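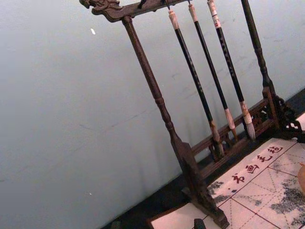
Three brushes up, one hook free by the dragon head. View from the wrist camera.

March
By the Hiltalex bench, Anbridge

Tips for hanging small things on small hooks — learned from a robot arm that had to do it more than 1,000 times.

Quick one this month, bench is busy. We've been teaching an arm to take calligraphy brushes off a stand and put them back. Thin cord loop, small dark hook, glossy handle that swings. Same job as keys, measuring spoons, the good scissors. A lot of what helped the arm helps at home so here it is, in no order.

Leave a gap. Fill the hooks from one end and keep the next one clear. When the arm had to hang a brush between two others it knocked a neighbour far more often than at an end hook. Same with ladles. If you own as many ladles as hooks, one lives in the drawer.

Hold it high. Grip just under the cord. We let the arm pick its own spot at first and it went for the middle of the handle, where the balance is, and then the loop flopped about and wouldn't open. Moved the grip up, loop stayed put. Try it with a whisk.

Let it stop swinging. We put in a wait of 2 seconds after each lift. Cost us time, saved us more. The version with no wait was quicker per go and slower per brush hung, if that makes sense — too many second tries.

Come from below the hook, go past, then back down onto it. Don't aim the loop straight at the tip. This was the big one for the method. Old way, the arm aimed at the point of the hook and stopped there. New way it overshoots a touch and settles back. In a run of 100 the old way dropped brushes all over the mat, the new way dropped 7. Not perfect. I drop more than that with tea towels.

Plain wall behind. Dark wood on a pale wall, easy to find the edge of the crossbar. When the Masembridge bench tried the same thing against a patterned curtain the arm kept reaching for bits of curtain. For people it's less of a worry but if you can never find the hook in the cupboard, stick some white card behind it. Cheap, takes a minute.

Watch the shadows. Lamp straight on to a rack puts a second set of handles on the wall, and the camera likes those as much as the real ones. We moved the lamp until they went soft. Worth doing over a tool board too.

Felt underneath. A felt mat under the stand stops the feet skating when something tugs at the bar. Ours is a calligraphy one with the red grid, and the ink has got into it. Don't scrub ink on felt, you just spread it. Blot, cold water, blot again, then live with it. The stains do no harm and we decided early on to keep the mat as is, as a spotless one every time would of taught the arm to expect spotless.

Tips down, always. Brushes dry better hanging and the bristles keep their point. Rinse, squeeze gently with a bit of kitchen paper, shape, hang. Don't stand them wet in a jar on their heads or on their tails.

Mix your sizes when you practise. Part of the method this — slim brushes and a fat one on the same bar, swapped about between runs. Trained on slim ones only, the arm closed too hard on the fat one. If you're teaching a child to hang up the kitchen things, same idea, don't start them on seven identical spoons.

Cord care. Check the loops now and then. Frayed ones catch. We replaced ours with waxed thread from Chareonsuk, the craft shop by the station, a reel lasts ages. Double knot, trim short, dab of glue. Keep the loops all about the same lenght or the tips hang at different heights and the longest one drags on the rail.

Write down the misses. We kept a sheet with three columns: slipped, snagged, knocked a neighbour. Snagged was top for ages and that's what sent us to the thread. Pencil on the inside of a cupboard door does the job at home.

Next month drawers, if the new runners turn up.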